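Trillden Public Affairs Forum
Section: Oversight and Accountability
Topic: Should the procurement inquiry report to the Governor's office or to the Assembly?

Kipchumba_Minja
The Assembly will shortly be asked to decide who receives the final report of the inquiry into the Dravance road contracts. Under the draft order, the panel reports to the Governor's office, which may release the findings "at a suitable time." I ask members to consider whether this is proper. Two of the contracts under review were signed by the Governor's own deputy. An office should not hold the only copy of a report on its own conduct. My view is that the order should name the Assembly clerk as a second recipient, with release within 43 days.

T_Mussa
I agree with the concern and disagree with the remedy. The Governor appointed the panel under the Inquiries Act, and the Act says that a panel reports to the authority that appointed it. A second recipient would give anyone named in the report a ready ground to challenge it in court. The Bendenus water inquiry was held up for 7 months over a point of that kind.

Kipchumba_Minja
The Bendenus matter turned on how witnesses were called. It did not concern who received the report. I would ask Mr. Mussa to point to the passage in the ruling that he relies on.

T_Mussa
Having read the ruling again, I accept that the main issue was the summoning of witnesses. The judge did, however, remark near the end that the panel had gone beyond its terms by sharing drafts with a legislative group. I consider that remark relevant, although it did not decide the case.

Escobedo_A
Members may wish to look at the practical record. Since the present Act came into force, 8 inquiries have been set up in this state. Only 2 have had their reports published in full. The others were noted, referred, or placed under review. Whatever the legal position, the public is entitled to ask what these exercises are for. I do not suggest that anyone named in the Dravance matter has done wrong. An official who has acted properly has as much to gain from publication as the taxpayer has.
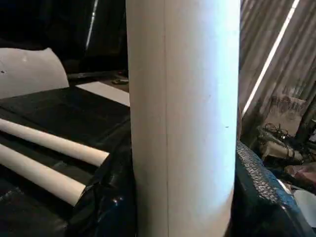
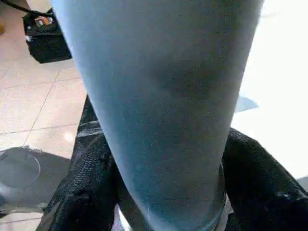
Emmanuel Athumani
With respect to Mr. Escobedo, publication in full is the wrong test. One of the reports he counts as unpublished went directly to the prosecutor, and early release would have warned the people under investigation. A report may do its work without being printed.

Escobedo_A
That is a fair correction as to one report. It leaves the rest. Would Mr. Athumani support a rule that any report not sent to the prosecutor must be published?

Emmanuel Athumani
I would, provided that the names of junior staff could be withheld. Clerks who typed the award letters should not find themselves in the newspapers beside those who approved them.

K_Mosoti
I write as a former member of the legal drafting office. There is a simpler course than either of those proposed. The Assembly may pass a resolution requiring the Governor to lay the report before it, with reasons in writing for any part left out. This does not alter the panel's terms and so avoids the difficulty raised by Mr. Mussa. It was done in the Mohamedi land case, and no challenge was brought.

T_Mussa
I could support that.

Kipchumba_Minja
I could not, at least as it stands. A resolution has no penalty behind it. In the Mohamedi case the Governor of the day was willing to cooperate. We have no such assurance here, and the phrase "at a suitable time" suggests the contrary.

K_Mosoti
The member is correct that a resolution cannot be enforced in court. The Assembly does control the budget of the Governor's office, which comes up for approval in December. I would expect that to carry some weight.

Forum Moderator
Members are reminded that the inquiry is still sitting. Comments on the evidence of any witness will be removed. Discussion of the draft order and of the proposed resolution may continue in this topic.

Kipchumba_Minja
Noted. I will post the wording of a proposed amendment this evening, including Mr. Athumani's point on junior staff, and would welcome Mr. Mosoti's comments on the drafting.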